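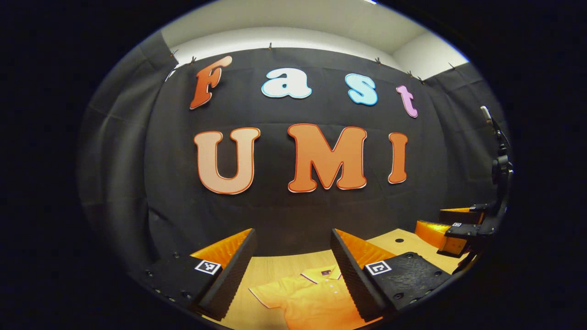

Karivska Community Centre, Uniform and Clothing Swap Team
Frequently Asked Questions
Last updated June 9, 2023

Please read before emailing. We get the same ten questions every term and there's only so much tea in the building.

What do you take?
Polos, shorts, skirts, trackies, jumpers, sports tops, hats with the toggle still on. Any school, any club. Plain stuff too if the colour is close enough to somebody's uniform. The orange polos go fastest, always short of them in the small sizes. If you have one in the back of a cupboard, bring it in.

What don't you take?
Undies, socks, swimmers, mouthguards. Shoes only in August, when we do the winter sports table. No single football boots. Yes, we've been given single football boots.

Does it have to be washed?
Yes. Washed and properly dry. Doesn't need ironing. Damp bags get sent home with you, sorry, one damp bag and the whole tub smells.

What about stains?
Small mark on the hem or under the collar, fine. Big grass stain down the front, no. Paint, no. If you're not sure put it in anyway and pin a note to it, we'll decide at the table.

How should I fold things?
Polos like this please:
Button it up, top button can stay open.
Face down on a flat table, collar at the top.
Smooth it out from the middle with your hands.
Sides in, sleeves back on themselves.
Bottom up to the collar, flip over.
Collar and size tag should end up where we can read them. Jumpers the same but only one fold up, they go too fat otherwise. Shorts in half and that's it.

My folding is terrible. Does it matter?
Not much. We refold most of it on the day. A rough fold is still miles better than a scrunched up bag.

Hangers?
No thanks. Nowhere to put them.

Can I leave the name label on?
Iron-on, leave it, the next family can stick theirs over the top. Sewn-in, unpick it if you've got five minutes. Texta on the tag is fine, just cross it out.

Where do I drop off?
Side door, Stamari Street end, blue tubs. Only when the door is open. Bags left on the step get rained on and then we have to bin them, which is a bit heartbreaking.

How do the tokens work?
One item in, one token. One token, one item out. Jumpers and jackets are two tokens both ways. Tokens don't expire. Lost tokens, we'll take your word for it once.

I haven't got anything to swap. Can I still come?
Yes. Ask at the desk for a starter card, it's worth 22 tokens and there's no form to fill out. You don't have to explain.

Can I try things on?
Over your clothes, yes. Kids usually do it right there next to the table. There's a mirror by the kitchen. Please fold it again after, or at least lay it flat, don't put it back in the pile in a ball.

What sizes do you have?
Changes every week. Usually heaps of 8 and 10, hardly any 4, and adult sizes come and go. We can't check the shelves over the phone, there's normaly only two of us on.

Can you hold something for me?
Until the next session. After that it goes back out.

Do sizes run true?
Depends on the maker. The Vita polos come up small, go one up. The old Bhardwaj ones are roomy in the body and short in the sleeve. Anything that's been through a hot dryer, hold it up against a shirt that fits and ignore the tag.

How do I get a school logo off?
Embroidered ones you mostly can't, leaves holes. Iron-on transfers sometimes lift with a warm iron and baking paper. Do it at home, we don't have an iron here any more.

How much gets swapped?
Last year 600 items in and 354 polos out, plus everything else which we stopped writing down. This year 261 polos so far.

What happens to the leftovers?
Kept for two terms. Then the faded ones go to the art room for smocks and the really worn ones get cut up as rags. Buttons get saved in the jar, help yourself if you've lost one.

Can I help out?
Please. An hour of sorting is plenty. Bring your own scissors if you've got decent ones, ours are blunt. You'll be checking collars, matching sizes and folding, and thats pretty much the whole job.

Something not here? Ask at the desk or leave a note in the tub marked Questions. We empty it once a week.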